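**Gripper comparison, working group minutes, August**

Present: Anas Semaan (chair), Ruba Abu Hammour (minutes), Sleiman bench team
Apologies: Hesari

**1. Previous minutes**
Accepted. The Plillcombe invoice is still open.

**2. Gripper trials**
Ruba reported that the Iveo two-finger gripper has done 100 picks on the block and mug set. It dropped the arch block 9 times, mostly when it closed on the legs instead of the top. The Plillcombe soft gripper has done 20 picks so far and needs a new air line before it can go on.

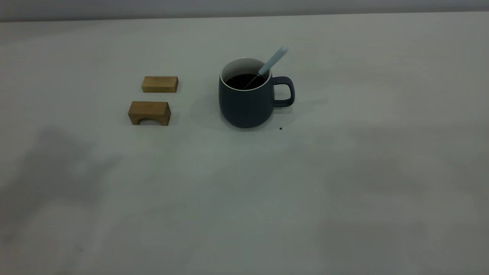 Anas asked that both grippers get the same start positions from now on, or the numbers can't be compared. Agreed. The mug handle stays on the right for all runs.

**3. Camera**
The fixed camera stays where it is. Soft shadows on the white table are throwing off the block outlines. Ruba will try a second lamp and keep the old exposure setting for one set of runs.

**4. Target**
500 picks per gripper before a decision on purchase.

**Actions**
- Ruba: lamp test, start position sheet
- Anas: air line, call Plillcombe about the invoice

Meeting closed at 3:40 pm.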